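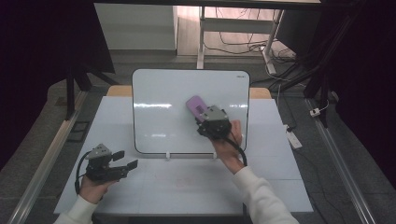 The Eraser Test Is Too Easy on Your Gripper

Every vendor comparison I have read this year has a whiteboard in it. Proswood has one, Gerkbridge has one, and Jumemar put theirs on the front page in July. Somebody wipes a board, a policy gets trained, and we are told the hardware is ready for housework.

I don't buy it. An eraser is a kind object. It is a block with flat sides, and two finger pads will hold it at almost any angle. If you want to know whether one handheld gripper is better than another, you have picked the prop that hides the difference.

The usual defense is volume. Torbjørn Skjelbred, whose comparison notes get passed around a lot, reports 3,853 wiping demonstrations over 4 gripper designs. Fine. How many of them pressed too hard? The notes don't say, and cameras are poor judges of pressure. A purple block against a shiny board looks much the same with a light touch or a heavy one.
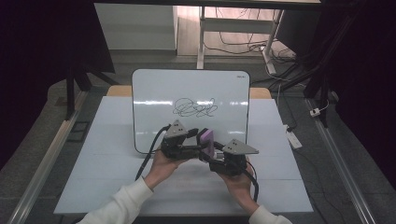 Then there is the cable. These are called handheld grippers, and they are, but a cord coming off the back pulls on the wrist. People learn to work around it -- I did, after 200 tries or so I was told -- and that habit goes straight into the data. The arm that later copies the motion has no such cord to dodge.

Conceição at least publishes its failed wipes, all 300 of them. I learned more from those than from any success rate. I would still like to see the same grippers try a wet sponge.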